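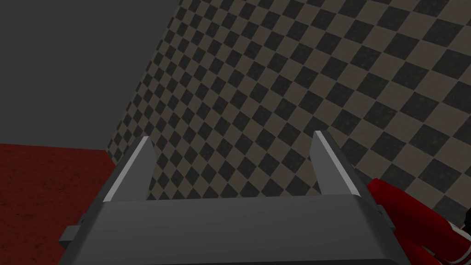
Iltdale parish diary, April: the attendance count

The count for the four churches of the parish was received this morning. Attendance stood at 1,066, against 1,056 at the previous count. Janelle Dumlao entered both figures in the register.

The increase is small and falls almost wholly at Verville, where the evening service has now been moved to six o'clock. 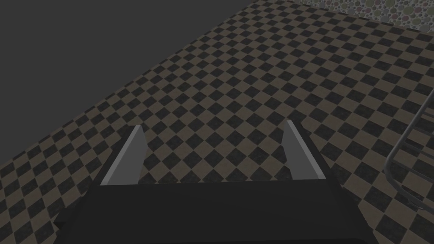
Montecinos reported 40 present, the same number as before. Zulkifli Saragih asked that children attending the separate liturgy be included in future, and this was agreed. The return from Pralov arrived unsigned and has been sent back for signature. The diocese will receive the full figures before the end of the month.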